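### 4.2 Loading the sorting bin

The Rarnska bin is 800 mm wide and 800 mm long, and holds up to 76 small items.

1. Check that both holes in the floor are clear.
2. Lay toys flat on the bare metal.
3. Leave a gap between neighbouring items.
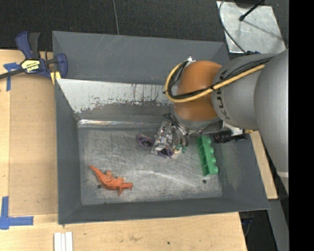 *Fig. 2. Grey metal bin with orange lizard, green block and purple-framed item.*

4. Studded blocks may lie on their side.
5. Remove all items before washing the floor.

**Caution:** Do not line the bin with cloth or paper. Lining covers the holes.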